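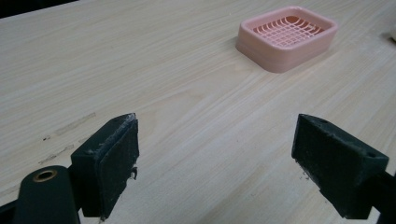 ## Nundard in January, skip the rest day at Bridine or not?

**slowboots_k** · original post

ok so booked with Avram for Nundard, standard route, and they sent the itinerary last night. There's a full rest day at Bridine camp. As in you walk up, sleep, sit there all day, sleep again, then go on. My hiking partner wants to ask them to cut it and use the day at the end in town instead. I want to keep it. He's done higher stuff than me so I feel kinda dumb arguing.

Anyone done it both ways? Also is the camp as cold as people say. Also what's the deal with the deposit if we change the dates, their email makes no sense

### grumpy_ridge

Keep the day. Thats it, that's my answer.

Ok longer answer. We skipped it. Felt great at Bridine, ate like horses, everybody cracking jokes. Next camp up I had a headache like a nail and my brother-in-law was throwing up outside the tent at 3 a.m. He went down with a porter at first light. I went on and summitted and I don't remember much of it, which for that kind of money is pretty sad.

### tincup77

I'll be the other side then. Did it without the rest day, no problems. Nobody in our group sick past a mild headache. But we'd all spent a week sleeping high right before, so take that how you want. If your partner is coming straight from altitude and you're coming from sea level, you're not on the same trip even if you're on the same trail.

Where do you live slowboots? Matters more than anything else here

### slowboots_k

basically a beach. Him too.

### tincup77

lol ok then keep the day

### marmot_lady

Been up twice with Avram, once in January, once in the fall. Few things.

The "rest day" isn't a rest day. Guides walk you up toward the saddle in the morning and back for lunch. That walk is the whole point. If your partner thinks he'll be sitting in a tent playing cards, tell him he won't be. Well, after lunch he will.

Cold: yes. My January trip the water bottle was solid in the tent vestibule by 8 p.m. Put it in your bag with you, upside down if its a wide mouth so the lid end doesn't freeze first. The fall was fine, I slept in a thin hat. 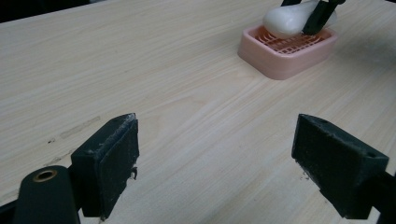 Food up there is better than you'd think at first, then you get sick of it. Soup every meal. Bring something salty you know you like and something you can eat when nothing sounds good. For me that's plain crackers. I carried a giant bag of trail mix the first time and gave it all away.

And don't cut the day to get time in town. There's one street. You'll be done by noon.

### nofixedpeak

Disagree with all this a little. The extra day is fine but people treat it like a vaccine. We had a guy do the full schedule, every acclimatization walk, pills, the works, and he was the one who got in trouble. Wobbling, couldn't zip his own jacket. What saved him was the assistant guide noticing and turning him around right there, no debate. So ask Avram who makes the turnaround call and whether a second guide can take one person down while the rest keep going. I'd pick that over any rest day.

### grumpy_ridge

why would you pick, you can have both

### nofixedpeak

Didn't say you couldn't. Saying he should ask about guides instead of arguing over one day on a pdf.

### grumpy_ridge

The one day on the pdf is what he asked about

### marmot_lady

Boys.

For what it's worth the answer on guides is yes, they had a spare on both my trips. Ask anyway, could've changed. Get it in writing.

### old_gaiter

Deposit question got lost. I went round with them on this last year. If you move dates more than 50 days out there's a $20 change fee and that's it. Inside that they keep the deposit, which in my case was $226, and the only way I got any of it back was travel insurance. Had a doctor's note for the knee. Took forever.

Cutting a day from the itinerary isn't a date change tho, so no fee, but no refund for the day either. So your partner saves zero dollars. Might be the argument that works on him.

Check your own policy for an altitude limit too. Mine stopped well below the top of Nundard and I only found out reading it on the bus.

### slowboots_k

wow ok this is super helpful. Didn't know about the walk toward the saddle, the itinerary just says REST. Sent that to him and he's gone quiet which usually means I won

new question, he's now saying if we keep the day we should take the Drisier side down instead of going back the way we came. Shorter? Anybody?

### tincup77

Shorter on paper. Knees hated it. Loose rock the whole way and the poles were useless on the top part. Pretty though. Wouldn't do it in January, the shaded bits hold ice all day.

### marmot_lady

Same. Fall only. The Drisier side is a nice walk on dry ground and miserable otherwise. Also it dumps you out at a road with no ride unless somebody set one up, we stood there til dark.

### old_gaiter

Never done it so no opinion. What I would pack, since he's asking about January:

- Real gloves plus liner gloves. Liners for the zipper stuff.
- Headlamp with fresh batteries, spare set kept in a pocket against you. Summit start is 1 a.m. and cold batteries quit.
- Boots you've already walked downhill in. Downhill is where toenails go. 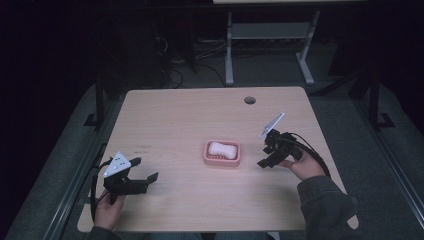

- Small thermos. 10 bucks at the discount place, mine's outlasted two fancy ones.
- Cash in small bills for tips. No one at the trailhead can break a big one.

### nofixedpeak

Add a notebook or whatever, write down how you slept and if you ate. Sounds fussy but your memory goes to mush up there and the guide will ask. I said "fine" for three days straight and then looked at what I'd written and I hadn't finished a dinner since Bridine.

### grumpy_ridge

ok that one I agree with

### slowboots_k

Partner says fine, rest day stays, going down the normal way. He wants it noted he still thinks he's right. Emailing Avram tonite about the spare guide, will post what they say

### tincup77

ask if they still do the soup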